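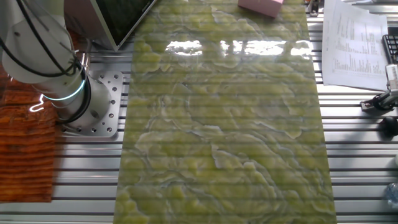
I have wanted a green worktop for longer than I have had a kitchen to put one in, and after six months of living with the Vivar slab in the onyx pattern I think I can finally say something useful about it. Mine is the colour they list as 1206, polished finish, and I bought it for the long run under the window where I do most of my baking. Brochures do tend to make this sort of pattern look flat and a bit minty, so look at how much is going on in the green: cloudy yellow-green patches, whitish-grey veins wandering between them, and darker areas that look as though you could see some way down into them. The veins put me in mind of the contour lines on a walking map, and I have spent more time than I should following them with a finger while the kettle boils.

I ordered through Brøndum, who have a small showroom on the trading estate near us and were very patient with me over three visits. They will lend you a sample to take home and I would urge you to borrow one, but do ask for the biggest they have. The little square I was given first happened to come from one of the paler, veinier bits, and on the strength of it I nearly chose something else altogether! The pattern is a large one and it drifts. A small piece can be nearly all green or nearly all vein, and neither will tell you what you are getting. In the end they stood a whole slab up for me and I was sold in a minute or two.

Now, the size. Mine was cut to 50 cm deep, a bit shallower than a usual worktop, as our galley kitchen is narrow and I didn't want to be forever bumping my hip on it. Brøndum cut it without any fuss and eased the front edge for me. The weight on the delivery note was 28 kg per piece (I had two, with a join at the corner) and I would not want to carry one round our hall by myself. Two people and a blanket over the banister did the job nicely. Check your cupboards are level before it arrives. Ours weren't, and the fitter lost most of a morning to packing and muttering.

About the shine. It is a proper gloss, and it gives you back whatever light is above it as a row of bright white patches, just as a wet road does at night. In the daytime I love this. The window is doubled, the whole end of the kitchen feels bigger, and at breakfast time the green goes almost lemony. In the evening, under a strip light, it was a different matter, and for the first couple of weeks I kept losing my reading glasses in the glare. We have since changed the strip for two softer lamps with shades and I hardly notice it now. If you have rows of bright fittings overhead and no wish to change them, I would ask whether the pattern can be had in a matt finish before you set your heart on the polished one.

Cleaning is where I expected to be grumpy, and I have ended up fairly cheerful. Crumbs and flour vanish into the pattern, which is either a blessing or a hazard depending on who is coming to tea. Finger marks do show, mostly on the darker green areas and mostly when you crouch down to get something out of the oven. I started with the Vivik spray that came in the box. It smells pleasant enough, but on mine it left a faint bloom that needed a second going over with a dry cloth. Then I tried the Samix cream, a small dab on a damp cloth, and that has been my choice ever since. It costs more, though the tub I opened in September is still going. Most days, mind you, I use warm water with a drop of washing-up liquid, and a tea towel to finish.

I have been careful with hot pans and always put a trivet down, so I can't tell you what would happen if you didn't. Beetroot juice left for an evening wiped away. Turmeric took a bit more persuading -- a little of the cream, left to sit for ten minutes, and then a good rub -- but away it went. I do have one tiny scratch, from dragging a pottery crock across to reach the flour bin. It runs alongside a vein and I would defy anyone else to find it.

The corner join is the one thing I'd do differently. The fitter did neat work, but the veins on one piece come wandering along and then simply stop, and the next piece has ideas of its own. With a plain colour you would never see it. I wish I had asked Brøndum to lay the two pieces out together before cutting, and I gather they would have done it quite happily. If you have a corner, do ask. If you have a straight run and can manage it in one length, so much the better, for the pattern looks its best when it is left to roam.

As for what goes with it, I worried myself silly over that and needn't have. Cream cupboards suit it, and so does the old brown teapot. My blue and white plates look rather startled on it, but they live in the cupboard anyway. My sister, who likes everything grey, stood in the doorway for some time and then said it was "very green", and she has since asked me twice for the colour number.

Four and a half stars from me, the half lost to the Vivik spray and the instruction leaflet, which was printed so small that I had to take it out to the garden to read.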